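Doltico
Careers
Open positions and calls

Data Collection Operators, Household Tasks (part-time and full-time)

Location: Ostby building, ground floor
Team: Demonstration Data
Reports to: Celeste Pereyra, Collection Lead
Openings: 6
Start: May, with a second group later if we don't fill all the places

What the job is

Doltico trains manipulation models for work in homes. The models learn from recordings of people doing ordinary tasks with a hand-held gripper that carries a camera. We need people to make those recordings. You pick up the gripper, you do the task on the card, you put everything back, you do it again with the objects in different places. That is most of the day.

You don't need a technical background. Of the people on the current team, one was a florist, one drove a school bus and one came straight from a restaurant kitchen. What they share is that they can do a small thing carefully many times and still notice when something is off.

The tasks are things like clearing a table, putting groceries away, folding towels, arranging stems in a vase, moving packages from one surface to another, and opening and closing drawers. Some are done with one gripper and some with two. Two-handed tasks take longer to learn and we don't put anyone on them in the first two weeks.

What you will do

Record demonstrations at an assigned station, following a task card. A usual target is 30 accepted episodes in a shift for a short task and 12 for a long one. An episode is accepted when it passes the automatic check and a reviewer has looked at it.

Set up and reset the station between episodes. This means moving objects, changing the tablecloth or the lighting when the card calls for it, and logging what you changed.

Check your equipment at the start of the shift: lens clean, fingers closing evenly, cables seated, wall markers in place. If a wall marker has been moved or is peeling, stop and report it. The tracking depends on them and a full session can be lost otherwise.

Label your own failures. If you drop something, say so in the log and keep the recording. We use those episodes too, in a separate set.

Review other operators' recordings for one part of the shift, usually the last hour.

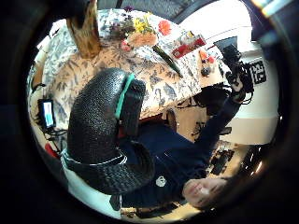
Anayeli Barrera
Senior Operator and Trainer, Household Tasks

I wrote the next part because applicants kept asking me the same things on the phone.

The station in the picture has a floral tablecloth and a bouquet on the table, and marker 35 is on the wall beside it. Stations don't all look the same and they aren't supposed to. If the model only ever saw a bare white table, it would be of very little use in a house. So we change the cloths, we swap the objects, and we bring in things that get in the way a little. You will spend more time on props than you expect.

The view from the gripper is strange the first time you watch it back. The camera goes where your hand goes, so the room tips over when you turn your wrist, and sometimes the person holding the gripper is in view. Don't worry about how you look. Do think about the cables. Keep them behind your elbow if you can, and stop and straighten them between episodes, not during one.

New operators mostly go too fast. The check will reject an episode if the fingers close before they are lined up with the object, or if the motion is so quick that the image smears. I tell people to move at the speed they would use to carry a full cup of coffee. After a few days it settles and you stop thinking about it.

The other common problem is doing the task too well, in the same way each time. We want the cup picked up from the left, from the right, from near the edge, and with something standing close to it. The card gives you the starting positions, but the path is yours. Vary it.

Training takes six shifts. You are paid your full rate for all of them. The first is equipment and safety. The second and third are recording beside a trainer, and none of that data goes to the training set. From the fourth on you record alone and I go through your episodes with you at the end of the shift. If it isn't a fit we will tell you by the sixth, and you can tell us too.

Hours and conditions

Day shift runs from 8:00 a.m. to 2:30 p.m. and afternoon shift from 2:30 p.m. to 9:00 p.m. Part-time operators choose three shifts a week. Full-time operators work five. We post the schedule two weeks ahead and swaps are fine as long as Jacinto Serrano has them in writing before the shift starts.

Recording is done in blocks of 40 minutes with a 10-minute break after each. The breaks are paid and they are required. You will be standing for most tasks, though several stations can be set up for seated work.

The gripper has some weight to it and your forearm will feel it in the first week. Tell your trainer about any wrist or shoulder pain on the day you notice it. We can move you to review work for as long as you need with no change in pay.

Pay

Part-time operators (three shifts) are paid $695 a week, before tax. Full-time pay is the same rate per shift, with health coverage from the second month and paid vacation. There is no per-episode bonus. We tried one and the recordings got worse.

What we are looking for

– Steady hands and normal or corrected vision.
– Able to stand for 40 minutes at a time, or to tell us what seating you need.
– Comfortable reading task cards in English. Cards are also available in Spanish and Hungarian.
– Able to keep a simple written log on a tablet.
– On time. Stations are booked one after another and a late start takes time from the next person.

Experience in kitchens, shops, sewing, lab work, housekeeping or care work is useful. Left-handed people are especially welcome – we have far too few left-handed recordings. We also have little from people with very small or very large hands.

You must be 18 or older and allowed to work in the country.

Recording and privacy

The camera is on the gripper and the room is in view while you work. Your face, hands and voice may be recorded. Audio is removed before the data is stored. Faces are blurred in anything that leaves the company, and that includes what goes to our research partner, Quintero. Inside Doltico, unblurred recordings are seen by reviewers and by the modeling team.

You will get a consent form before your first training shift. Read it at home and bring your questions. If you leave, you can ask for episodes in which your face appears to be deleted from our storage. We can't take them back out of a model that has already been trained, and the form says this plainly.

Please don't wear clothing with a large logo or text from another company, and leave name badges in your locker. Rings and loose bracelets come off at the station.

Short-term participants

If you aren't looking for a job but would like to take part, we also run single sessions. These last two hours, and you record simple tasks with a trainer next to you. You don't need to prepare anything. Sessions are paid at the operator rate and you can do one per month. Write "single session" in the subject line of your email and say which hand you write with. Agustina Cáceres handles these bookings and will offer you a time.

We are also looking for a few homes to record in over the summer. This is the Zostden part of the project and has its own form, which Agustina can send you. Renters need written permission from the landlord.

How to apply

Send a short email to the collection team through the contact form on this site. Include your name, the shifts you could work, the date you could start and a few lines about a job or hobby where you used your hands. A résumé is fine but we don't require one. Please don't send a photo.

We answer everyone, normally within a week. If we would like to meet you, we will ask you in for an hour. You will see the stations, try the gripper on a practice table and talk with Celeste or Anayeli. Nothing from that visit is recorded.

Questions about pay, access to the building or work permits go to Imre Juhász in the front office. The entrance on the parking lot side has no steps. The bus stops across the street, and there is a rack for bikes by the loading door.

Applications stay open until all six places are filled.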